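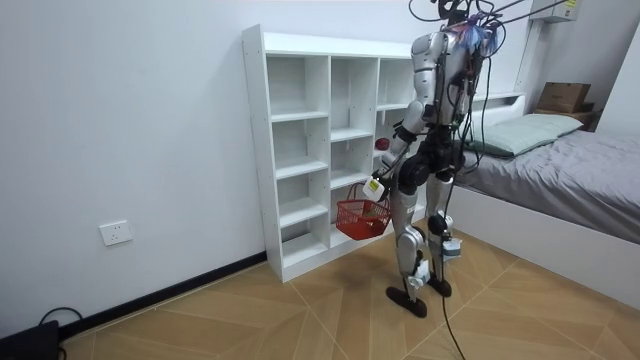

I finally made it to the winter open day at Trurnlow, and I've been boring my family with it ever since. If you haven't been, it's the old print works out past the canal, and the home robotics people at Adard have the upstairs floor. I was expecting a stage and a slideshow. What I got was a small bedroom with a gray-covered bed, a green pillow and a tall white cubby unit, and a silver and black humanoid standing by the shelves with a little red basket in its hand. I loved that basket! It looked like something you'd keep clothespins in, and it made the whole thing feel a lot closer to my own Saturday chores than any video I've watched.

The task they've been working on is tidying: pick a thing up, carry it, put it on a shelf, go back for the next one. They call the project Nerkano, and it has been going since July. One of the engineers told us they had logged 1355 practice runs before we came, and plenty of those ended with something on the floor. She was very cheerful about it. Her favorite failures get written up on a whiteboard in the hall (go and read it, it's worth the stairs).

We went in small groups and had 20 minutes each – not enough, in my opinion, but there was a line down to the front door. The questions were good. Somebody wanted to know about stairs (not yet), and a boy near the front asked if it could make a bed. The answer was that sheets are much harder than baskets, as they never fold the same way twice. I could have told them that.

I asked about the hands, because mine aren't what they were and I'd like to know what's coming. I got a long and patient answer about grip, and how a thin handle and a round piece of fruit need very different handling. I followed maybe half of it, but I came home with a leaflet.

The next open day hasn't been set. Entry was $2 and the coffee downstairs at Tan was extra. Wear comfortable shoes, and if you're driving, use the back lot – the front one was full when I got there.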